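Budget for a first arm in a training kitchen: what am I missing?

Posted by Jeanie Ritchie, 2023-09-20
14 comments · 3 shares

I help run a teaching kitchen at Medbridge and we want one robot arm that can do basic vegetable prep with hand tools. Peeling carrots is the first task. We have worked it through in simulation so far and have bought nothing. The hardware has to be ordered by February.
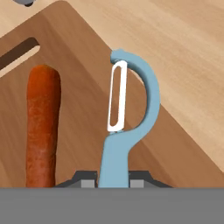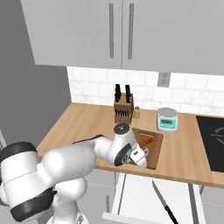
Peeler and carrot, simulated kitchen.

The arm itself is priced and approved. My trouble is the rest of the list. I have 2,000 dollars left for the gripper fingers, mounting and anything else, and no idea how to split it. The supplier, Tivosden, offers a service plan but it would use up most of that. Do I spend on better fingers, or keep the money for spares? Also, does the counter need changing? Ours is wood, on ordinary cabinets.

Greer Menzies
9 people found this helpful

Mounting first. An arm on a base that flexes will miss by a different amount every time, and you will blame the software for it. Get the weight and reach from the data sheet, then ask whoever built your counter what it can carry. If they can't tell you, plan on a separate floor stand and put half of what you have left toward it.

After that, fingers. A peeler handle is narrow and it twists under load, so flat pads may let it turn. We had pads cut to fit the handle and they cost 65 dollars a pair. Buy 3 pairs, because the soft facing wears out. Also budget for something to hold the carrot. In simulation you can fix it in place or give it whatever friction you like. On a real board it rolls. A spiked board or a small clamp is cheap, but it has to be food safe if anybody is going to eat the result.

I would skip the service plan in year one and read the warranty closely. Ask Tivosden who pays shipping both ways. That was our biggest surprise.

Donnie Mackay
2 people found this helpful

Get the Wurow stand, we have 2 and they're fine. Don't forget cables.

Wagner Meireles
5 people found this helpful

Agree with Greer on the stand. I'd add a line for safety: an emergency stop within reach of the instructor, and a risk assessment done before students are in the room. The arm will be holding a blade, so your insurer will ask about it. Ours wanted the paperwork before delivery and it took longer than the shipping did.

Buy a box of the same peeler too. If you change models later, the grip has to be set up again.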